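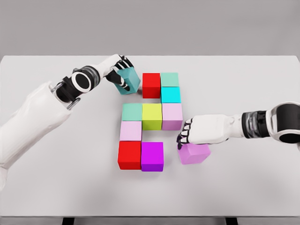 3. Collecting Demonstrations by Remote Control

3.1 Operator setup

All demonstrations were given in the Jorkden simulator, with a person driving both arms at the same time. The operator sits at a desk and wears a pair of Treren gloves, which report the bend of each finger and the position of each wrist. Wrist position drives the arm and finger bend drives the hand. We did not try to match the operator's elbow to the robot's elbow. The solver is free to place the rest of the arm wherever it likes, provided that it stays inside the joint limits and clear of the table.

We first tried a setup in which the operator controlled a single arm and switched between left and right with a foot pedal. Operators learned it quickly, but the demonstrations were poor training material. One arm would sit still for long stretches, and the learned policy copied the stillness, sometimes stopping for good in a pose where the operator had only paused to change sides. Driving both arms together took more practice and gave us recordings in which the two hands overlap in time, as they do when a person works with blocks on a table.

Four operators took part: Covadonga Manzano, Lachlan Hapeta, Leonie Nepia and Kane Ormsby. Manzano and Hapeta had used the gloves before. Nepia and Ormsby had not, and each was given two practice sessions that we did not record. Ánh Ung checked the recordings and gave none herself, so that the person deciding what to keep had no stake in any one operator's work.

3.2 The block layout task

The operator builds a flat pattern of colored cubes on a white table. The cubes are the same size and differ only in color. Some colors appear more than once in a layout, and several are close to one another, such as the light pink and the lavender. We kept these near matches on purpose. A policy that has learned only "pink goes on the right" will place the wrong cube, and we wanted that mistake to be possible.

Figure 3 shows both arms at work on one layout. The left hand has its fingers around a dark teal cube, held at an angle beside the red cube in the top row, while the right hand is over a lavender cube next to the magenta one. The cell below the yellow-green cube is open. Gaps of this kind are hard for the hands, because a cube going into one has neighbors on more than one side and there is little room for the fingers to open. Operators dealt with it in different ways. Hapeta lowered the cube straight down and let go with a very small finger motion. Nepia set it down short of the gap and then pushed it in with the fingertips. We kept both styles in the training set and gave them no labels.

A tilted cube is a second source of trouble. The fingers close at slightly different moments, so a cube often turns in the hand during the grasp. Operators were told to correct the tilt before release if they could do it with the same hand, and otherwise to put the cube down and pick it up again. Regrasping with the other hand was allowed but not encouraged — it made the recordings long, and the policy later tried it in places where it served no purpose.

3.3 Recording and screening

Each demonstration was saved as a stream of joint angles, finger commands and cube poses, along with the rendered view from a fixed camera above and slightly behind the table. Glove readings were stored separately and were not given to the policy. The operator could end a recording at any time and mark it as bad, and was asked to do so without giving a reason. After that, Ung replayed every remaining recording and removed those in which a cube left the table or a hand passed through another object, an error that the Zernby contact model still allows when two fingers press on a thin edge.

After screening, 133 demonstrations were left. Of these, 6 were set aside to tune the smoothing filter described in Section 3.4 and were not used for training. We removed nothing for being slow. Slow recordings often contain the most careful corrections, and an early version of the set that left them out gave a policy that dropped cubes near the edge of the pattern.

3.4 Smoothing

Glove signals shake, and the shake is worst when the operator holds a hand still above a cube before closing the fingers. We used a low-pass filter on wrist position only. Filtering the finger signals as well made release late, so that the hand was already rising when the cube came free. The same filter settings were used for all four operators, although Ormsby's recordings would have done with less.

Last updated: 2019-01-18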